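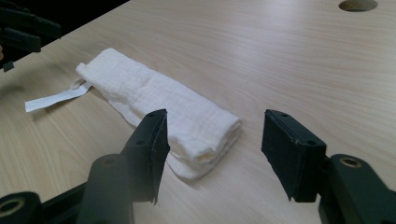 Getting through expenses season with your kitchen table intact

8th February

The annual list of councillors' allowances went up on the Histetum council website this morning, 3,634 lines of it, in a file that can't be searched. If you're the sort of person who reads these things, you'll be at the kitchen table until March. A few household tips from someone who has been doing it for years and has the ring marks to prove it.

Clear the table first
All of it, including the fruit bowl. You'll want one end for printouts and the other for tea, and the two should not be introduced. Wipe down with a barely damp cloth and dry straight after, going with the grain.

Print the summary, not the lot
The full register runs to 281 pages and will finish off a home ink cartridge somewhere in the mileage claims. The summary is on the last few pages, where the council has always kept it. If you do print everything, set the printer to draft and double-sided, and let it rest every 80 sheets or so. Ours is a cheap one and it sulks.

Tea rings on bare wood
White rings are moisture in the finish. Lay a dry cotton cloth over the mark and pass a warm iron across it for a few seconds, no steam, then look. Repeat if it's fading. Dark rings have gone deeper and want fine sandpaper and a fresh coat of oil, or a larger tablecloth. I got my own dark one on the night members voted themselves a broadband allowance on top of the phone allowance, and I've left it there as a sort of minute of the meeting.

Highlighter
On a sealed table, a dab of surgical spirit on a cotton bud, tested underneath first. On an oiled one, try washing-up liquid and patience. Yellow comes out more easily than pink, so use yellow for travel, where most of your highlighting will be done. The Bitar ward claims alone took me a whole pen last year. It is a ward you can walk across in the time it takes to boil an egg.

Keeping the paper flat
Tins of beans make good weights. Glasses of water don't.

Newsprint on your hands
If you're checking against back issues of the local paper, rub a little cooking oil into your fingers before the soap. Do it before you touch the door frames. The ink also comes off on a white shirt, and for that you want cold water and soap, never hot.

Feeding yourself
Something in one pot that can be ignored. Lentil soup is good. The members' subsidised lunch in Predano House was put down at £1,858 for the quarter, biscuits listed separately, and I found I could read that line quite calmly with a bowl of soup inside me and not at all calmly without.

Storing it afterwards
A lidded box, somewhere dry, with the year on the short end so you can read it on the shelf. Not the loft if yours gets damp, and not the garage. Silverfish are fond of old paper and have eaten most of my notes on the Jutel bypass inquiry, which puts them ahead of anyone on the transport panel.

Squeaky chair
Candle wax on the joint. You'll be sitting there a while.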